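Ferritin still low after iron tablets

Keegan Donnelly
Ferritin was 13 in June and is 22 now, after one tablet daily with breakfast and tea. Haemoglobin is normal. Is that slow, and should I double the dose?

Morgan
Don't double it without asking your GP. Tea reduces iron absorption, as do milk and calcium supplements. Leave a gap of 2 hours between these and the tablet.

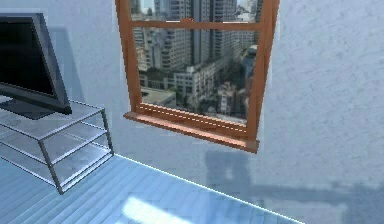
Water or orange juice is fine with it. Stores refill after haemoglobin has recovered, so tablets are usually continued for a few months - your GP will set the repeat test.

Plosar
Same here, mine took ages. Alternate days upset my stomach less. Ask whether they've looked for a cause as well, e.g. coeliac disease or heavy periods.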